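About Prinen

Work surfaces for kitchens, classrooms and workshops

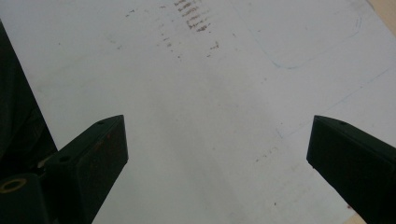
Prinen makes, fits and restores table tops and worktops for people who use them all day. The firm was founded by Ilse Van Acker, a cabinetmaker by training, who began by resurfacing school desks in a rented barn. It now employs 18 people across 2 workshops, and remains wholly owned by its staff.

Our work falls under two ranges. Lirico covers tables and desks for schools, libraries and offices. Venerico covers fixed worktops for canteens, bakeries and teaching kitchens, where a top must be scrubbed several times between opening and closing. Both are made to order, and customers may choose from nine finishes, of which plain white continues to be the most requested.

A pale surface shows every crumb and pencil mark. Many of our customers ask for it for that very reason, as staff can see at once where a cloth is needed. We supply written cleaning instructions with each delivery and will replace a lost copy free of charge.

Last year the restoration workshop, formerly trading as Rolland, returned 1,033 tops to use. Most came from schools. Each is inspected on arrival, and the customer is told in writing whether repair is worthwhile before any charge is made. Tops beyond repair are cut down for smaller pieces where the material allows — shelves, trays and bench ends.

We take apprentices each September. Training lasts two years and covers measuring, edging, fitting and finishing, with time spent in both workshops.

Visitors are welcome by appointment between 9 a.m. and 4 p.m. The sample room is on the ground floor and has step-free access from the yard. The workshops close for the second half of December.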